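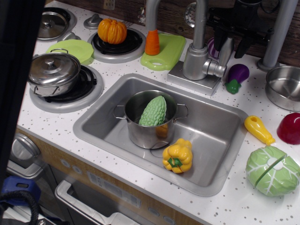
Falten, Servietten, Gästestress: ein Thread

1/ Ich habe über die Feiertage drei Ratgeber zum Thema Stoffservietten gelesen und bin skeptischer als vorher. Angeblich braucht jeder Haushalt davon zwei Dutzend, gebügelt, gefaltet, farblich abgestimmt. Bei uns sitzen an guten Tagen vier Leute am Tisch, und einer davon wischt sich die Finger an der Hose ab.

2/ Ausgangspunkt war das Set von Plornia, das mir gefühlt jede zweite Wohnseite ans Herz legt. 53 Euro für sechs Stück Leinen, »vorgewaschen«. Wovor vorgewaschen, frage ich mich. Nach der ersten Wäsche bei 60 Grad waren meine jedenfalls kürzer als breit, und gekauft hatte ich Quadrate.

3/ Ja, ich weiß, Leinen läuft ein. Dann schreibt aber bitte nicht vorgewaschen drauf.

4/ Zum Falten. Es gibt da die Bischofsmütze, den Fächer, die Lilie und neuerdings die »Bestecktasche mit Diagonale«. Letztere habe ich nach Anleitung gemacht. Neun Schritte. Bei Schritt sieben fehlt ein Zwischenbild, in dem der Stoff offenbar von selbst auf die andere Seite wandert.

5/ Die Bischofsmütze steht übrigens nur, wenn man den Stoff vorher stärkt. Steht in keiner der drei Anleitungen. Ohne Stärke hat man nach ein paar Minuten eine Bischofsmütze im Ruhestand.

6/ Kelechi Adeleke hat mir daraufhin geschrieben, ich solle Sprühstärke von Brulik nehmen, die sei super. Gemacht. Die Servietten standen. Sie nahmen nur leider auch keine Flüssigkeit mehr auf. Mein Schwager hat versucht, damit Soße abzutupfen, und sie im Grunde nur verschoben.

7/ Frage in die Runde: Wann hat euch zuletzt ein Gast auf die Serviettenfaltung angesprochen? Also freiwillig, ohne dass ihr vorher gesagt habt, schau mal.

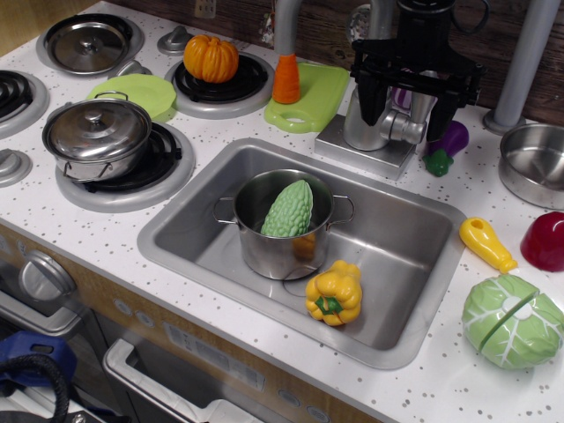
SERVIETTENRINGE UND ANDERE ANSCHAFFUNGEN

8/ Weiter geht es, weil einige gefragt haben, mit den Ringen. Die Idee dahinter verstehe ich sogar: Früher hat man die Serviette mehrere Tage benutzt, und der Ring zeigte, wem sie gehört. Heute kommen sie in Zehnersets, alle gleich. Damit ist der einzige praktische Zweck weg.

9/ Das Modell »Trukadier« (messingfarben, Blatt obendrauf) hatte ich im Juni schon einmal bestellt. Das Blatt verhakt sich beim Rausziehen im Gewebe. Zwei Servietten haben jetzt Ziehfäden. Auf meine Anfrage hieß es, die Ringe seien »vorrangig dekorativ gedacht«. Gut zu wissen, bei einem Gegenstand, der um Stoff herum soll.

10/ Günstiger und besser: Küchengarn und ein Zweig Rosmarin. Steht auch in jedem Ratgeber, ich weiß. Stimmt ausnahmsweise. Der Rosmarin nadelt allerdings auf den Teller. Wer das nicht mag, nimmt nur das Garn.

11/ Jetzt kommt sicher jemand mit Papier. Papierservietten sind in Ordnung! Ich sage es mal ganz offen. Dreilagig, einfarbig, einmal zum Rechteck gefaltet, links neben die Gabel. Wenn etwas umkippt, hat man wenigstens genug davon.

12/ Was ich nicht glaube: die Rechnung, dass sich Stoff »nach einem Jahr bezahlt macht«. Gervásio Portela hat mir seine Tabelle geschickt, in der das so rauskommt. Darin kommen weder Bügeln noch Fleckensalz vor, dafür verbraucht er laut Spalte C 1.160 Papierservietten im Jahr. Gervásio, was isst du?

13/ Nachtrag, er hat geantwortet: Die Zahl sei inklusive Grillabende und zwei Geburtstage. Ich lasse das so stehen.

14/ Farbe. »Greifen Sie einen Ton aus dem Geschirr auf.« Unser Geschirr ist weiß. Weiße Servietten also, und dann gibt es Rote Bete. Die dunkelgrauen haben bei uns am längsten durchgehalten, man sieht fast nichts, außer Mehl und Katzenhaare.

15/ Bügeln: Ich habe es an einer Partie getestet. Die eine Hälfte feucht glattgezogen und flach auf dem Handtuch getrocknet, die andere richtig gebügelt. Auf dem Tisch, bei Kerzenlicht, konnte meine Schwester den Unterschied erst nach dem Anfassen benennen. Seitdem bleibt das Eisen im Schrank.

16/ Hier fragte jemand nach den Baumwollservietten von Leite. Habe ich, benutze ich, sind okay. Der Saum ist doppelt genäht und liegt nach vielen Wäschen noch gerade. Die Farbe »Sand« ist in Wirklichkeit ein Gelb. Wer Sand will, sollte also vielleicht »Kiesel« bestellen, aber dafür übernehme ich keine Haftung.

17/ Noch zur Größe, danach wurde mehrfach gefragt: 40 x 40 reicht für den Alltag. 50 x 50 sieht besser aus und passt bei vier Personen gerade so mit in die Kochwäsche. Alles darunter ist ein Untersetzer.

18/ Und nein, ich probiere den Schwan nicht aus. Ihr könnt aufhören, mir das Video zu schicken. Mehr als 10 Leute haben es inzwischen getan, und in jedem davon wird der Hals mit einer Büroklammer gehalten.

19/ Silvester gibt es bei uns Raclette, mit Papier. Fotos vom Tisch wird es keine geben, die Pfännchen stehen sowieso auf allem drauf.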